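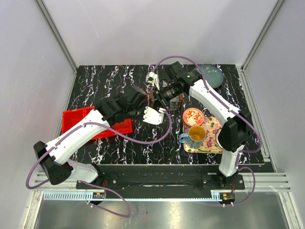 On Keeping a Household Record Book
8/19/22

Readers of this site have asked on several occasions for a fuller account of the record book mentioned in my February entry. The following is offered in reply. It describes the practice as it stands in our home in Wundville and should be adjusted to suit other households.

The book was begun when we moved from Koston. The previous owner of the house, Mrs. Boglárka Szalai, left a folder of receipts in the hall closet, and it proved more useful than the inspection report. The folder gave the age of the water heater, the name of the paint used in the stairwell and the telephone number of the man who had repaired the chimney. It did not give the location of the main water shutoff, and we found that only after a considerable search behind the basement shelves.

Our own book is a plain bound ledger. Loose-leaf binders were tried first and abandoned, as pages were removed for one errand or another and not returned. Each entry carries the date, the work done, the name of the person who did it and the amount paid. Entries are made in ink on the day of the work. Where a part has been replaced, the part number is copied in full.

The back of the ledger is reserved for matters that do not change often: filter sizes, window measurements, the direction in which the garden valve closes, and the settings for the furnace clock. My sister, Rocío Ojeda, keeps hers at the front, and reports no difficulty.

Warranties are kept separately in an envelope. I recommend that the purchase receipt be photocopied before it is filed. Receipts printed on thermal paper fade, and ours for the dishwasher was blank when it was wanted. The store in Ellery was able to print another, although the request took almost 20 days.

A question was received from Aarti Bhatt regarding rented homes. In my view the book is equally suitable for tenants. Requests made to the landlord should be entered along with the reply, and the condition of each room should be written down on arrival. Mr. Vicente Escobar, who rents the upper floor next door, has kept such a book for 3 years and now takes it with him to the yearly inspection.

Electronic records are outside the scope of this entry. I have no objection to them.

The next entry will deal with the storage of leftover paint, including the labeling of cans and the disposal of those that have dried out. Questions on that subject may be left in the comments.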